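Comment organiser une démonstration de robot pendant une journée portes ouvertes ?

Forum Ateliers et automatisation > Visites, salons, portes ouvertes
Sujet 3711 – 2 abonnés

Tsehay Hailu

Bonjour à tous,

Je vous demande d'abord de l'indulgence pour mon français, que j'écris avec le dictionnaire ouvert à côté de moi.

Je travaille chez Kavier, un petit atelier où nous faisons du tri et de la préparation de pièces pour d'autres entreprises. En décembre nous ouvrons l'atelier au public pendant un après-midi, de 14 h à 18 h. Mon responsable m'a confié la partie robot, c'est-à-dire un poste de manipulation : un bras avec une main à plusieurs doigts, une table, et des objets que le bras doit prendre et déplacer. D'habitude ce poste est utilisé pour des essais, sans public. Je connais bien la machine mais je n'ai jamais parlé devant des visiteurs, et encore moins devant des enfants.

Nous attendons des groupes de 14 personnes, qui viennent à pied depuis l'accueil. Chaque groupe reste 11 minutes devant le poste avant de passer à la suite de la visite. Dans ce temps je dois expliquer à quoi sert le robot, montrer quelque chose qui bouge et répondre aux gens.

Voici ce qui me préoccupe.

Je ne sais pas si je dois préparer un mouvement enregistré, toujours le même, ou laisser le robot essayer réellement de prendre un objet. Le mouvement enregistré est sûr mais un peu triste. L'essai réel est plus intéressant, mais il rate parfois, et je crains que les visiteurs rentrent chez eux avec l'idée que cela ne marche pas.

Je ne sais pas non plus quels objets choisir. Dans nos essais nous mélangeons beaucoup de choses : des pièces en plastique, de la petite quincaillerie, des interrupteurs, un cube de Rubik. Est-ce qu'il faut tout garder ou bien ranger la table ?

Enfin, mon collègue pense que je dois faire moi-même des gestes sur la table pendant la démonstration, pour présenter les pièces. Moi je préférerais rester derrière l'ordinateur. Si quelqu'un a l'expérience d'un tel après-midi, je lirai avec beaucoup d'attention.

Merci d'avance,
Tsehay

vis_sans_fin

Mettez des bonbons. Chez nous les gamins regardaient le robot uniquement parce qu'il distribuait des bonbons. Le reste ils s'en fichent.

Marek D.

Bonjour Tsehay,

Le français n'est pas ma première langue non plus, donc nous sommes deux. J'ai préparé une démonstration du même genre dans la halle de Weldu, pour l'ouverture de l'atelier, et je réponds dans l'ordre de vos soucis.

Pour le mouvement : je vous conseille de faire les deux. Vous commencez par le mouvement enregistré, lent, pendant que les gens arrivent et trouvent leur place. Ils entendent les moteurs, ils voient les articulations tourner, et vous avez le temps de respirer. Ensuite vous annoncez que la suite n'est pas préparée. Cette phrase est importante. Un échec qui était annoncé comme possible est très bien accepté par le public – chez nous les gens ont même applaudi plus fort quand la deuxième prise a réussi. Ce qui est désagréable, c'est le silence de l'opérateur quand l'objet tombe. Donc préparez à l'avance ce que vous direz à ce moment. Moi je disais simplement : « Les doigts se sont fermés trop tôt, nous recommençons. »

Pour les objets : ne rangez pas trop. J'avais d'abord fait une table très propre, avec un seul bloc au milieu, et mon chef m'a demandé si nous vendions des tables. Une personne qui ne travaille pas dans notre métier comprend la difficulté seulement quand elle voit des choses différentes ensemble. Un sachet transparent avec des vis et des écrous, un mètre ruban, un cube de Rubik, des condensateurs couchés dans un plateau : chacun demande une autre façon de poser les doigts. Vous pouvez demander au groupe quel objet sera le plus difficile. Presque toujours on vous répond le cube, et vous expliquez alors pourquoi le sachet est bien pire.

Pour les gestes : votre collègue a raison, à mon avis. Quand l'opérateur reste derrière l'écran, les visiteurs regardent l'écran. Quand une personne se tient debout derrière la table, face à eux, et présente une pièce avec la main, ils regardent la table. Chez nous la présentation se passait sur un grand carré de feutre posé au centre, et une pièce noire comme le boîtier avec son petit connecteur blanc se voit très bien sur un fond gris-beige. Sur une table blanche seule, les pièces blanches et les sachets transparents disparaissent dès que l'éclairage est fort.
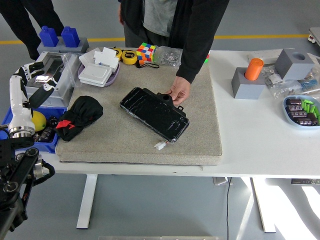
Combien de personnes faut-il pour tenir le poste pendant les visites ?

Deux personnes suffisent : une qui parle et présente les pièces, une autre qui garde le bouton d'arrêt d'urgence sous la main et surveille le bras. La deuxième ne doit pas parler au public pendant que le bras bouge, même si on lui pose une question aimable.

Je reviens sur la place des mains, car c'est un point que j'ai mal fait au début. Il faut décider avec votre responsable sécurité quand une main a le droit d'être au-dessus de la table, et ne plus changer cette règle de toute la journée. Notre règle était celle-ci : bras à l'arrêt et mode confirmé à voix haute, alors la main peut venir ; la main est partie et confirmée partie, alors le bras peut repartir. On se sent un peu ridicule de dire « main partie » devant des familles. Après le troisième groupe on ne le remarque plus, et les enfants le crient avec vous.

Les blocs gris avec un trou, si vous en avez, sont très utiles pour la fin. Mettre un cylindre orange dans un trou, cela se comprend sans un mot, de loin, et par une personne qui n'a rien écouté avant. Je terminais toujours là-dessus. Gardez un deuxième bloc vide à côté, pour que le but soit évident.

Quelques détails pratiques, dans le désordre :

– La ligne au sol doit être devant les visiteurs avant leur arrivée. Si vous la montrez après, la moitié du groupe l'a déjà passée.
– Les sacs à dos restent à l'accueil. Un enfant qui se retourne avec un sac peut balayer toute une rangée de petites pièces.
– Les bacs de pièces de réserve vont du côté de l'opérateur. Nous en avions laissé un près du public, et nous avons perdu des écrous toute la journée.
– Refaites l'étalonnage de la main avant l'ouverture et encore au milieu de l'après-midi. La nôtre, une Setov, prenait un petit décalage en chauffant.
– Prévoyez une chaise. On l'oublie, et quatre heures debout sont longues.

Sur le texte que vous direz, je ne peux pas vous aider beaucoup. J'avais écrit deux pages et je n'en ai utilisé que le début. Les visiteurs posent leurs questions tout de suite et c'est mieux ainsi. Les questions qui reviennent : combien cela coûte, est-ce que cela remplace quelqu'un, est-ce que le robot voit en couleur, est-ce qu'il peut serrer la main. Pour la deuxième, mettez-vous d'accord avec votre direction avant, car chez nous deux collègues ont donné deux réponses différentes au même journaliste local.

Bon courage, et écrivez-nous ensuite comment cela s'est passé.

Hélène (Atelier du Bief)

Bonsoir,

D'accord avec presque tout ce que dit Marek. J'ajoute seulement deux choses.

D'abord 11 minutes, c'est court pour 14 personnes. Comptez que les trois premières partent en installation et que la dernière part en « on avance, s'il vous plaît ». Il vous reste donc sept minutes utiles. Je ferais une seule prise libre par groupe, éventuellement deux si la première est rapide, et je laisserais tomber l'explication technique. Ceux que cela intéresse reviendront vous voir à la fin, ils reviennent toujours.

Ensuite, attention au logiciel. Nous pilotions tout avec Famesov et, en plein milieu d'un groupe, il nous a proposé une mise à jour en occupant tout l'écran. Coupez le réseau du poste si la démonstration n'en a pas besoin, ou au moins désactivez les mises à jour la veille. Et ne changez aucun réglage le matin même, même si une idée vous paraît excellente en buvant le café.

Pour les bonbons : non, il y a les allergies, et surtout les papiers finissent dans la machine.

Tsehay Hailu

Merci beaucoup à tous les trois. J'ai imprimé la réponse de Marek et je l'ai donnée à mon collègue, qui était naturellement très content du passage sur les gestes.

Nous avons décidé ceci : mouvement enregistré pendant l'arrivée du groupe, puis une prise libre avec l'objet choisi par un visiteur, puis le cylindre dans le bloc. Je serai derrière la table et mon collègue aura l'arrêt d'urgence. Je m'entraîne à dire « main partie » sans rire.

J'ai encore une petite demande pour Marek. Quand le visiteur choisit un objet que la main ne peut vraiment pas prendre, par exemple un sachet tout plat, est-ce que vous refusiez ou est-ce que vous laissiez essayer ?

Marek D.

Je laissais essayer une fois. Ensuite je redressais le sachet à la main, bras arrêté, et je relançais. Si cela ne marchait toujours pas, je passais au cylindre et j'expliquais que celui-là était encore à l'étude, ce que tout le monde comprenait très bien.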